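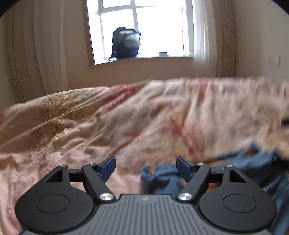
The Gakano 3 is a roller blind for bedroom windows, supplied cut to width and ready to hang. It is made for people who sleep past sunrise or work nights and need the room dark during the day. Where the bed stands near a bright window, as in the bedroom shown, the blackout cloth is the better choice; a dim-out cloth will soften the light but not stop it. Existing curtains can stay up if the blind is fitted inside the recess.

Cloth
Woven polyester with a coated back, in two weights. Blackout (Moschos) passes no light through the cloth itself, though a thin line of light will show at each side of the blind. Dim-out (Brutach) is lighter and rolls to a smaller diameter. Both wipe clean with a damp cloth. Do not machine wash.

Tube and brackets
Aluminium tube, 40 mm diameter. Steel brackets, white, with screws and plugs for masonry. The recess must be at least 9 cm deep for an inside fit. Outside fit needs a flat wall or frame above the opening.

Control
Side chain, left or right, to be stated when ordering. A chain safety device is included and must be fixed to the wall with the chain held taut.

Measuring
For an inside fit, measure the width of the recess at the top, middle and bottom and give the smallest figure. We make the deduction for the brackets. For an outside fit, give the finished width of the cloth.

Delivery and returns
Made to order at Storkcombe and sent out within 3 weeks. Cut blinds cannot be returned unless faulty. Cloth samples are free. Questions on sizes go to Yabsira Alemneh in the workroom, mornings only.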